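Section 8: Fitting the Drawers on Your Pliseck Desk and Hutch

By now the desk is upright and you have sworn at the cam locks. The drawers are the easy part, provided you do them in order.

1. Pull each runner out to its stop. It clicks. If it doesn't, it's in backward.
2. Set the drawer on the runners and push until the catches bite.
3. Turn the adjusting screw four clicks at most. A fifth will strip it, and we don't sell the screw.

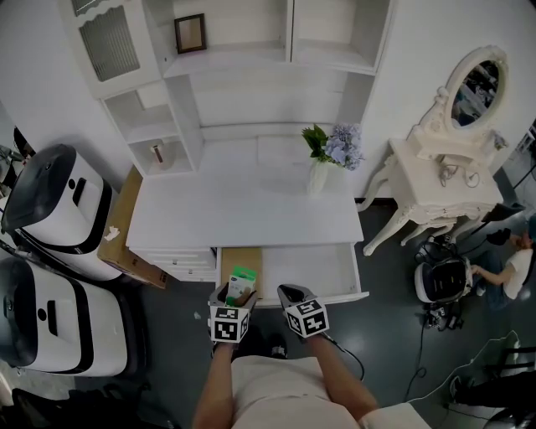
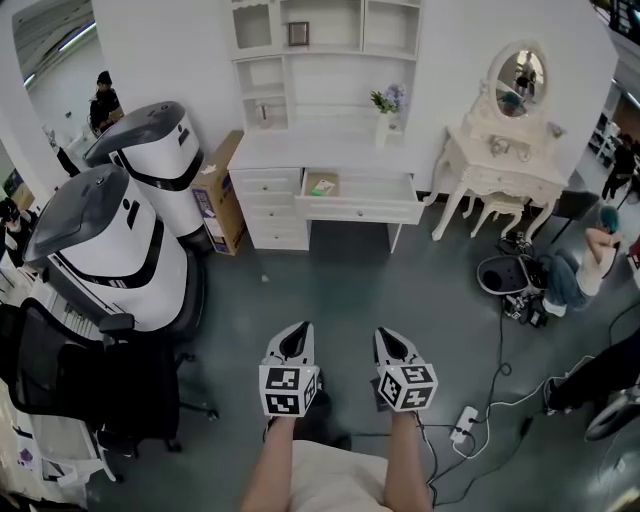 White hutch, open shelves, right-hand drawer pulled out.

Words: Angeliki Athanasiadis | Checked by: Radomir Janevski

4. Load the bottom drawers first. Paper is heavier than you think – so is that tape collection.

NOTE: Runners are good for roughly 3,000 openings. Nervous snackers should plan accordingly.

CAUTION: Fix the hutch to the wall before you open more than one drawer. The desk would like to lie down, and it won't check who's in front of it.

Related
Section 9: Hanging the Upper Door
Kellier Wall Anchors: Which Ones to Use
Skulum Bookcase Guide

We use cookies to remember your manuals. Accept | Settings
© Nikolaidis Home Furniture | Contact | Back to top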